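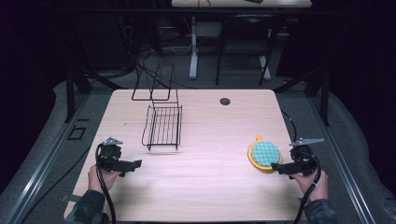 Thursday, Greseck station, dish rack task

Right gripper dropped out again. Encoder reading froze at 46 while the finger kept moving, no fault raised. The logger carried on writing the stale value for 1,650 samples before I noticed. Left side clean throughout.

Swapped the cables left to right and the freeze followed the cable. Flexing it near the gripper end reproduces it 5 times out of 6 — strain relief or the first bit of conductor behind it. Gripper itself looks fine.

Ah-rin Na has the bad cable for a continuity check. Sponge episodes from this session flagged, do not merge.

To do: stale-value check in the Drotedia logger, stop on repeat. Reroute right cable with more slack. Ask Furico if the replacement comes with a longer boot.

Station tagged out until the new cable is in.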